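**Ticket 366: left hand unit, jaws not closing square on the tray rim**

Raised by: Kuldeep Kushwaha
Picked up by: Romana Čierny
Opened: Oct 6, 2019
Status: open, waiting for parts

**Kuldeep**
Left unit on the Sirmont bench slips off the tray rim at the last few millimetres of travel. You squeeze the trigger, the yellow tips meet, and one of them sits a hair lower than the other. On the thick trays you get away with it. On the thin rims the tray turns in the jaws and drops. The log tool says everything is fine, as it always does.

Parkance support told me to recalibrate. I did, twice. Same result. Their second reply was to recalibrate again.

**Romana**
Recalibrating won't straighten a bent finger. What was the jaw opening at rest, and did you swap the tips over before deciding it was the left one?

**Kuldeep**
Opening reads 1,026 counts at rest on both units, so I don't believe the encoder is the story. Haven't swapped tips. Will do. 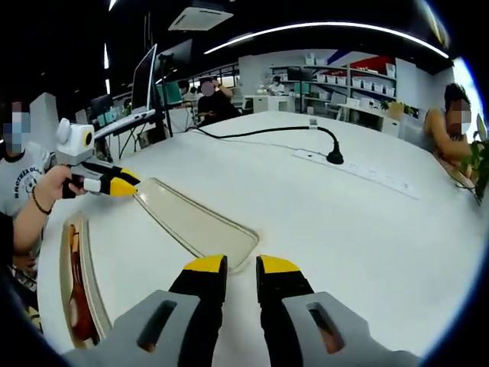
*Both units at the table, clear tray between them.*

**Romana**
I'd still like to rule out the tips. The Říha replacement set we got in May had soft pads and I never trusted it. Please check:

- tip seated all the way down on the base
- pad flat, no lifting at the corner
- screw behind the slot tight, but don't lean on it
- same tray, same spot, before and after

Also, move the power strip and the loose lead off the working area before you test. If a tray is sitting on a cable, of course it rocks.

**Kuldeep**
The tray isn't on a cable. I'll clear them anyway.

Swapped left tip with right tip. Fault stayed on the left finger, so the tip is cleared. Screw was tight. Pad looks all right to me, though I looked at it with a torch for a minute and that's the extent of my science.

**Romana**
Good, that leaves the finger base or the slide. Try the narrow things next. If the slide has play, you'll feel it on chopsticks long before you feel it on a tray. Use the pale oval dishes too, they have a shallower edge. 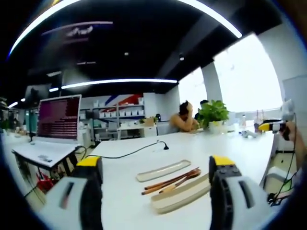 *Pale dishes and wooden utensils laid out for the narrow-object check.*

**Kuldeep**
Did the chopsticks 4 times, one at a time, then the spoon-shaped one. The left unit rolled a chopstick out sideways on 2 of the 4. The right unit held all of them. There is a small click in the left slide near full close. I can feel it in the handle more than hear it.

Parkance have now suggested a firmware update. I asked which line of the release notes mentions a click. No answer yet.

**Romana**
Don't update. If it behaves differently afterwards we won't know why, and they'll call it fixed.

The click sounds like the slide carriage to me. Brondiler sell a carriage that is meant to fit these. "Meant to" is their wording. I've ordered one and also asked Parkance for the original, and we'll fit whichever turns up first and measure it before it goes near a tray.

Until then:

- left unit off thin rims and off all the utensils
- thick trays only, and stop if the click gets worse
- tag on the handle, so it doesn't get picked up by mistake
- leave the calibration file alone

**Kuldeep**
Tagged. Calibration file copied to the ticket folder as it stood after my second go. I've kept the one from before as well.

**Romana**
Thanks. Not closing this on a parts swap alone. I want the same chopstick check repeated with the new carriage, both units, results written in here.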